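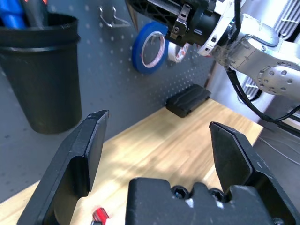 Pegboard Layout for Shared Workbenches: Request for Comment

Home Boards Workshop Practice Storage and Fixtures Members Rules

Search this board Enter keyword Go

C_Prothero
Board Coordinator

Members are invited to comment on the proposed standard layout for the pegboard behind each shared bench at Sorndale. The bench shown at the head of this thread has a gray board and a light wood top, and it is the bench on which the proposal is based.

The proposal is as follows.

1. Hand tools in daily use are to be kept handle up in a cup mounted on the board. They are not to be left on the bench top at the end of a session.
2. Tape is to hang on the board to the right of the cup. Blue tape and white tape are both to be kept at every bench.
3. At least one hook is to be left free at each bench for the use of the person working there.
4. The bench top is to be cleared each Saturday before closing.

Comments will be received until the end of June. Please refer to the item number when replying.

Carys Prothero

benchwright29

I support items 2 and 4. I do not support item 1 as written. A deep cup conceals the working end of every tool in it. With several blue handles standing together, the user must lift each one to learn what it is. I would ask that tools be hung singly on hooks, with a label beneath each.

Morgan_Stores

With respect to the previous comment, single hooks were in use at the Drirnico site for two years. I was responsible for the stores there. Hooks of the plain wire kind came out of the board whenever a tool was removed in haste, and replacing them became a weekly task. The cups did not come loose once during the same period. I would retain item 1 and add colored bands to the handles.

benchwright29

The difficulty described is one of fitting. A hook with a locking clip does not come out of the board. I would also note that a cup fixed high on the board is inconvenient for shorter members, who cannot see into it at all. If the cup is to be kept, its height should be stated in the standard.

Carys Gwilliam

I wish to raise a separate matter under item 2. The white tape with red printing and the plain blue tape serve different purposes, and newer members use whichever roll is nearer. Last month 11 labels had to be removed from finished work and the residue cleaned off. I recommend that the two rolls be kept on separate hooks with a clear space between them. At present one roll hangs partly behind the other.

Morgan_Stores

Agreed as to separation. I would place the blue tape next to the cup and the white tape at the far end.

vestolgate_user

Item 4 requires clarification. Does "cleared" include items that stand permanently against the board? There is a flat black item with a ribbed top at the rear of the bench shown, and a small red and white item near the front edge. I should not wish to move the first each week if it belongs there. The second would seem to fall under item 1 if it is a tool.

C_Prothero
Board Coordinator

Thank you for these comments. In reply to vestolgate_user, "cleared" will be amended to read "cleared of tools, offcuts and consumables." Items assigned to a bench may remain at the rear, against the board. Tools left near the front edge are to be returned to the cup.

The cup height will be added to item 1. I am not persuaded that locking hooks should be required at all 20 benches. The quotation received from Vestolgate for the clips came to 700 dollars, and that sum has not been budgeted.

benchwright29

I accept the amendment on height. I maintain my objection to the cup and ask that it be recorded. I would be willing to fit locking hooks to one bench at my own expense, so that the two arrangements may be compared.

Carys Gwilliam

I would support a comparison of that kind, provided the tape arrangement is the same at both benches.

C_Prothero
Board Coordinator

The objection is recorded. The offer is accepted for one bench, with the location to be agreed with Morgan_Stores. Item 2 will be revised to require separate hooks, and the revised text will be posted in this thread.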